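The Plirkovard Shutter Lock for Small Storefronts

I run a little shop on a corner that gets foot traffic until late, and for years the thing that kept me up at night was the roll-down shutter. It looked tough. It had two slide bolts, one on each side, and a padlock at the bottom that I bought at the hardware store and never thought about again. Then one December somebody had a go at it with a pry bar, and I found out the bolts were holding on to about as much metal as a soup can. They didn't get in (the noise woke up half the block!) but the shutter was bent and I was out of business for 4 days right before the holidays.

I started selling shutter hardware after that, mostly to other shop owners who asked what I'd put on mine. The Plirkovard is the one I ended up with, and it's still the one I tell people to look at first.

What it is

It's a lock that goes on the bottom rail of a roll-down shutter and pins it to a plate set in the ground. The body is hardened steel, the cylinder sits inside a shroud so you can't get a drill straight at it, and the whole thing turns with one key from the sidewalk side. There's an inside release too, so if you're in the back doing the books with the shutter down, you can get out without hunting for your keys. Please check what your fire code says about that part before you order any shutter lock from anyone, mine included.

The ground plate is flush. I care about this more than I should, probably, but I've watched people trip on those raised floor hasps and I didn't want one in front of my own door. You can roll a stroller or a hand truck over the Plirkovard plate and hardly feel it.

It comes in gray, black, and a dark green that I like a lot more than I expected to. On an older storefront the green sort of disappears, and during the day, with the shutter up, all anyone sees is a small plate in the threshold.

What comes in the box

Lock body with cylinder already fitted
Ground plate and anchor sleeve
Backing plate for the inside of the bottom rail
3 keys and a key card (keep the card somewhere that isn't the shop)
Shear nuts, two more than you need, because one always rolls down the storm drain
Paper drilling template

Sizes and fit

The standard body fits a bottom rail up to 40 mm thick, which covers most of the shutters I see on small shops. If yours is an older one with the folded rail, measure it at the fold and not at the flat part. I've had a few sent back over this and it's a pain for everybody. Put a ruler across it, write the number down, and email me if you're between sizes.

For wide openings I'd go with two locks, one near each end. A single lock in the middle is fine on a regular door-width shutter, but on a long one the corners can still be worked up a bit, and a bit is all a pry bar wants. I can key the pair alike for you, just say so in the order notes.

Aluminum shutters are okay as long as you use the backing plate. Don't skip it! The lock is a lot stronger than an aluminum rail, and without the plate spreading the load you've basically hung a bank vault on a screen door.

Putting it in

If you've drilled masonry before you can do this in an afternoon. If you haven't, get a locksmith or a shutter company to do it.

Start by lowering the shutter all the way and cleaning the rail and the ground under it. Mine had years of gum and grit in the channel, and the first time I marked my holes they were off because the shutter wasn't sitting down properly. Cut the paper template out on a table indoors, it's a nuisance to do in the wind.

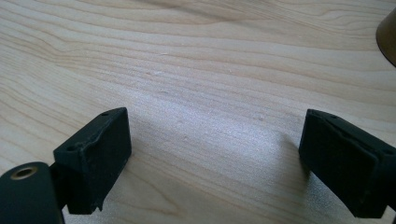 Setting the ground plate

Mark the center of the plate through the template with the shutter closed, then raise it and drill. Blow the dust out of the hole before the anchor goes in. If your threshold is tile over concrete, go slow through the tile with the right bit and no hammer action. Let the anchor resin cure for as long as the tube says, and leave your old padlock on in the meantime.

The shear nuts go on last. Test the lock a bunch of times first, open and closed, from both sides, since once the heads snap off they're not coming back without a grinder.

Looking after it

A puff of dry graphite in the cylinder when the weather turns cold, and a quick sweep of the ground plate when you sweep the step. I don't use oil in mine. It picks up street dirt and by spring the key feels like it's stirring oatmeal.

How it compares

I also carry the Tedis and the Ikonen. The Tedis is cheaper and lighter, and for a kiosk or a storage unit it's perfectly good, but the cylinder is exposed and I wouldn't put it on a street-facing shop. The Ikonen is a really nice lock with a alarm contact built in, so if you already have a monitored system you may want that one instead. It needs a deeper hole and a cable run, and you'll want your alarm company there on the day.

If your shutter is one of the Horley grilles with the open links, none of these three will fit as is. Ask me about the adapter rail.

Ordering

The part number is 733, followed by the color. I price checked everything again in May 2022 and the Plirkovard stayed where it was. Orders go out from my shop, packed by me at the counter between customers, so if you need one in a hurry send a note and I'll move it up the pile. Extra keys need the number from your key card, no exceptions, even if I know you.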